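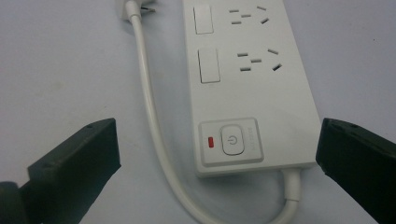
Can an acting attorney-general sign off on charges?

Our state AG resigned in February and someone is acting in the job. Can an acting AG approve a prosecution that needs the AG's consent, or does it wait for a proper appointment? I'm in Tremar, if that matters.

Theano Michailidis

Generally yes. An acting minister usually has the full powers of the office while the appointment lasts. Check two things:

1. The gazette notice — it should name the person and the date they started.

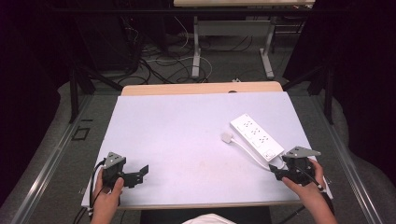

2. The Act that creates the offence. Some let the AG delegate consent to the DPP, and then the vacancy may not matter at all.

If the notice is missing from the website, ring the parliamentary library.

Byung-chul Yook

Had the same thing years ago and it just went ahead. Pretty sure it's the same everywhere.

Plimora2235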